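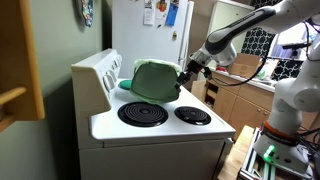 *Arm at the kitchen stove with the gripper closed on a green item.*

# Planning and buying a cart-mounted arm: common questions

These are the questions we get most from groups putting together an equipment request for kitchen and household work. Prices are left out because they change with every quote. Send anything not covered to Ülle Venckus in the Oltwood equipment office.

## What should be on the first quote?

Ask for the arm, controller, gripper, mounting plate and cables as separate lines. Vendors like to send one bundled number, and a bundle is hard to compare or cut down later. Vostlow will split a quote if you ask before it goes out. After that they want a new request number.

## Does the quote include the gripper?

Usually it doesn't. Many arms end at a bare flange, and the gripper comes from a second supplier with its own lead time. Check three things: the bolt pattern, the connector at the wrist, and whether the controller software supports that model without a paid license. We had a Putow gripper sit in its box for 21 days waiting on an adapter cable that should have been on the same order.

## Is a two-finger gripper enough?

For most kitchen handling, yes. It will manage cloth, small containers and most utensils with thin handles. Wide, smooth or heavy items are a different matter. If your task list has a lot of those, budget for longer fingers or a second set of pads before you start pricing more complicated hands. Pads wear out and belong under consumables.

## Should we buy a cart or fix the arm to the floor?

Buy or build a cart if you plan to work in more than one spot. A kitchen used for testing gets rearranged, and a floor mount commits you to one reach. The usual build is an aluminum extrusion frame on a solid tabletop, with the base attached to the frame. Get the weight and tipping figures from the arm's manual and give them to whoever builds the cart. Locking casters are worth the extra cost.

## How much room do we need?

Measure from the point where the base will sit, and leave space for the elbow as well as the gripper. People tend to measure reach in a straight line to the target and forget that the arm has to fold on the way there. Narrow kitchens are workable if the base can stand to one side of the appliance you care about. Tape the cart outline on the floor first. Doors, drawers and the refrigerator still have to open.

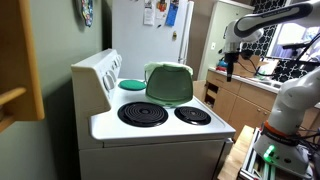
Reach to the back of a cooktop is the distance that most often gets underestimated. Add the length of the gripper to your drawing, and the height of anything it has to clear on the way in.

## Do the appliances need to be new?

No. Older household appliances are fine for handling work, and some groups prefer them. If the burners won't be used, say so in the plan, and have the unit disconnected by someone qualified. A disconnected stove is also easier to get past the safety review. Ott Petrauskas keeps the list of appliances available for reuse.

## What do people forget to budget for?

Cable management, mostly. A cable that hangs free at the wrist will catch on something sooner or later, so put clips, sleeves and one spare cable on the order. Other lines that tend to go missing:

- freight and liftgate delivery
- a monitor and an arm or shelf to hold it
- props, including replacements
- staff time for setup
- an annual service visit, if the vendor requires one for warranty

We set aside $1000 for small parts on each new cart. It gets spent.

## One arm or two?

Start with one unless the task needs two. A second arm means a second controller and more floor space, and setup takes longer. If you expect to add one later, ask the vendor to hold the unit price in writing. Vostlow quotes are good for 30 days by default.

## When do requests close?

Requests for the next budget year close in December. Ojārs Tamošiūnaitė reads them in the order they come in. Late requests go to the following round, even if the quote is still valid.

## Who signs?

Your group lead, then Priit Laur for safety, then purchasing. Safety wants a floor plan showing the cart position and the stop button.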